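Como transformar um vasinho de cerâmica em porta-canetas de mesa

Vasos pequenos feitos para suculentas rendem bons porta-canetas. São baratos, pesam mais do que um copo de plástico e ocupam pouco espaço. O modelo usado neste passo a passo imita um saco de papel com a borda dobrada para fora e tem um ursinho creme na beirada. O procedimento é o mesmo para qualquer vaso de cerâmica de tamanho parecido.

Material

– 1 vaso pequeno de cerâmica
– 1 pedaço de feltro adesivo
– 1 pedaço de cortiça fina ou EVA
– cola de silicone transparente
– tesoura, lápis e papel
– detergente neutro, esponja macia e um pano seco
– uma placa ou folha branca para forrar a mesa

Usei feltro da Nimosex e cola da Riedl porque já tinha os dois em casa. Outras marcas servem, desde que a cola indique cerâmica no rótulo.

1. Prepare a mesa

Forre a mesa com uma superfície branca e lisa. Ela protege a madeira da cola e deixa à vista as aparas de feltro, que costumam grudar onde não devem. Deixe o vaso no meio, longe das bordas, e o restante do material fora do caminho até precisar dele.
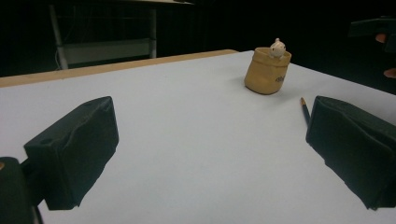
O vaso sobre a superfície branca, com a borda de madeira da mesa ao fundo.

2. Lave e seque

Lave o vaso por dentro e por fora com detergente neutro. Se já teve planta, raspe a terra seca com um palito antes de molhar. Não use o lado áspero da esponja em cima de letras ou desenhos impressos, que podem riscar. Enxágue, passe o pano e deixe o vaso de boca para cima até a manhã seguinte. Se houver uma figura na borda, apoie a peça sempre pela base e nunca a pendure pela figura.

Antes de continuar, passe o dedo pela borda. Pequenas rebarbas de esmalte se resolvem com lixa d'água grão 400 ou 600, usada molhada e com pouca força. Trinca não tem conserto que valha a pena: uma caneta mais pesada batendo sempre no mesmo ponto acaba abrindo a peça.

3. Forre o fundo

Coloque um papel dentro do vaso, marque o contorno do fundo com o lápis e recorte. Teste o molde e apare até ele assentar sem dobrar. Passe o contorno para a cortiça, corte e cole com três pontos pequenos de silicone. Se o vaso tiver furo de drenagem, a cortiça cobre o furo e impede que pontas finas passem por ele.

A cortiça também abafa o barulho. No primeiro porta-canetas que fiz, pulei essa parte e acabei voltando a ela depois de uma semana.

4. Proteja a base

Vire o vaso sobre um pano dobrado, com a figura para o lado de fora, sem encostar na mesa. Recorte o feltro um pouco menor do que a base, para não aparecer pelos lados, tire a película e pressione do centro para as bordas. Espere a cola do fundo secar pelo tempo indicado na embalagem antes de colocar qualquer coisa dentro. 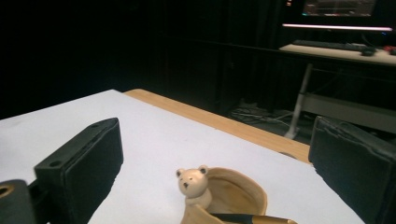
5. Escolha as canetas

Um vaso baixo não segura tudo. Canetas de metal são pesadas na parte de cima e podem puxar o conjunto para um lado, principalmente quando são poucas. Comece com uma caneta leve, solte a mão devagar e veja se o vaso continua firme. Depois acrescente as outras, alternando os lados.

Se ele balançar, ponha uma camada de pedrinhas de aquário no fundo, por cima da cortiça. A boca larga ajuda na hora de pegar as coisas, mas deixa as canetas mais deitadas. Para mantê-las em pé, enrole uma tira de EVA e encaixe-a por dentro, sem cola – assim dá para tirar e lavar.

No meu ficam duas canetas e um lápis curto. Clipes e borracha vão para uma caixinha Jaledetti na gaveta.

6. Posicione na mesa

Deixe o porta-canetas do lado da mão que escreve, a um palmo da beirada da mesa. A figura fica melhor virada para o fundo ou para o lado oposto ao da mão, para não levar batida toda vez que você pega uma caneta.
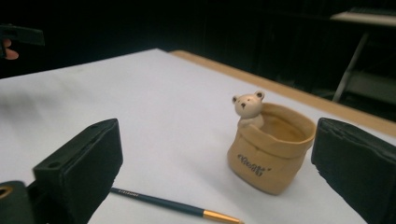
Se a peça tiver alguma palavra impressa na frente, gire até ela ficar de frente para a cadeira e confira se a figura continua fora do caminho. Quando as duas coisas não combinam, dou preferência à figura. Uma orelha lascada chama muito mais atenção do que uma palavra de lado.

Manutenção

Uma vez por mês, esvazie o vaso e passe um pincel seco por dentro e nas dobras de fora, onde o pó se junta. Mancha de tinta no esmalte sai com algodão e um pouco de álcool, longe da parte impressa. Troque o feltro quando começar a soltar nas pontas.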